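Mulen 2 スポーツ中継レシーバー(サッカー・リーグ戦パック対応)

メーカー Dirkley
取扱 Jarnbridge オンライン
在庫 あり(黒のみ。白は次回4月)
型番 MLN-2

とりあえず要点だけ。

・海外サッカーの中継を家のテレビで見るための受信機
・配信アプリと衛星、両方いける
・同時録画2番組
・保存できるハイライト枠は最大381本
・リモコン、電源、HDMIケーブル付き。LANケーブルは付いてません

初代Mulenからの買い替えの方へ。アンテナ線はそのまま使えます。録画した試合は引っ越しできません、すみません。初代の外付けディスクをつなぐと初期化の画面が出ます。「はい」を押すと全部消えるので注意。毎週のように問い合わせが来る。

どんな人向けか

放映権がシーズンごとに動くので、去年まで見ていたチャンネルに今年は試合がない、という人。Mulen 2は契約中のサービスをまとめて番組表に出します。チーム名を登録しておけば、どのサービスでやるかに関係なく一覧の上に来る。契約していないサービスの試合は灰色表示。押しても見れません(申込みページが開くだけ)。

チーム登録は32まで。国内、海外、代表、女子、全部込みで32。普通の人はまず埋まらないと思います。埋まった人は古いのから消してください。

録画について

延長戦とPKに自動で追従。キックオフ遅れも追従。ただし中断からの再開が別の日になった場合は追従しません。再試合も別番組扱いなので予約しなおし。

同時録画は2番組、録画しながら別の録画を見るのはOK。録画2つ+生放送の視聴は、衛星なら同じ衛星のチャンネルに限る。配信側は回線しだい。夜にカクつくときはまず無線をやめて有線で。だいたい直ります。

ハイライト枠は本編とは別の保存場所です。ゴール前後を切り出して残す機能で、381本を超えると古い順に消えます。消したくないものは鍵マークを付けてください。鍵マークは本体からのみ、スマホアプリからはまだ付けられない。要望は出してます。
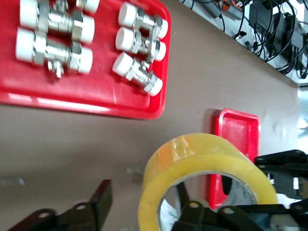

Umut Toprak
商品担当(映像・中継機器)

担当から少し。自分の家でも使ってます。いちばん助かっているのは「結果かくし」。オンにすると番組表、通知、アプリ、全部からスコアが消える。番組名に「逆転勝利!」とか書いてある再放送も題名ごと伏せてくれます。深夜の試合を朝に見る人はこれだけで買う価値あると思う。

逆に気になる点。起動が遅い。電源オフからだと番組表が出るまで結構待ちます。設定>電源>高速起動をオンにすれば早くなるけど、待機中の電力は増えます。あと本体の表示ランプがまぶしい。暗くする設定はあるが、完全に消すことはできまん。

音声の切り替え。日本語実況、現地実況、スタジアム音のみ、の3つから。スタジアム音のみは提供している試合だけ。リモコンの黄色ボタン長押し。説明書には青と書いてありますが黄色が正しいです。新しい説明書では直っているはず。

接続

HDMI出力 1
LAN端子 1
衛星入力 2
USB(外付けディスク用) 1
光デジタル音声出力 1
無線LAN 内蔵

古いテレビで赤白黄の端子しかない場合はつながりません。変換器を使った場合の動作はサポート外。一部の変換器では配信の画面だけ真っ黒になります。著作権保護のためなので故障ではないです。

外付けディスクは別売り。電源が別になっているタイプを推奨。USBから電気をとる小型のものは、2番組同時録画の途中で切れた報告があります。

視聴契約

本体の価格に視聴料は入ってません。リーグ戦パックは各サービスと直接契約してください。Jarnbridgeでは契約の代行、解約の代行ともしていません。放映権の変更で見たい大会がなくなった場合も、本体の返品理由にはなりませんのでご了承ください。

シーズン途中でサービスが追加されたときは、本体の更新で番組表に出るようになります。更新は自動。試合中は更新しません。前に一度やらかしたので、Dirkley側で止める仕組みが入りました。

飲食店のかた

お店での上映には使えません。家庭用です。業務用はKanaanシリーズ(別ページ)で、サービス側とも店舗向けの契約が必要になります。家庭用の契約のままKanaanにつないでもだめです。複数画面への分配、席数での見積りなどは法人窓口のZubaida Bajwaまで。メールに店名と画面の数を書いてもらえると話が早いです。

よくある問い合わせ

番組表に試合が出ない
チーム登録のあと、表示まで時間がかかることがあります。翌日になっても出ないときは設定>受信>番組表の再取得。それでも出ないなら、そのサービスでは放送がない可能性。

4K対応?
配信側は対応。衛星は専用の入力が必要で、本機は非対応です。

海外に持っていって使える?
使えません。配信サービスが国内限定のため。

リモコンだけ買える?
買えます。部品ページから。初代のリモコンも動くけど黄色ボタンがないので音声切り替えができません。

録画をディスクごと友人に渡せる?
渡しても再生できません。録画した本体でのみ再生。本体が壊れて交換になった場合も同じ。大事な試合は早めに見てください。

字幕は?
配信で字幕があるものだけ。生中継はほぼなし。インタビューに付くことはあります。

保証・返品

メーカー保証2年。外付けディスクと録画内容は対象外。
未開封の返品は到着から2週間以内。開封後は初期不良のみ。
落雷は保証外。衛星アンテナ側からの故障もあるので、雷の多い地域の方は間に保護器を入れてください。

発送

平日の昼までの注文は当日出します。7月4日は棚卸しで発送も電話もお休み。メールは見ますが返事は翌日になります。開幕前は毎年混むので、初戦に間に合わせたい方はお早めに。設置工事は行っていません。アンテナがまだの方は先にアンテナ工事を、本体はそのあとで大丈夫です。

関連商品

Mulen 2用 壁掛け金具
Mulen 2用 交換リモコン
外付けディスク(動作確認済み一覧あり)
Kanaan 業務用レシーバー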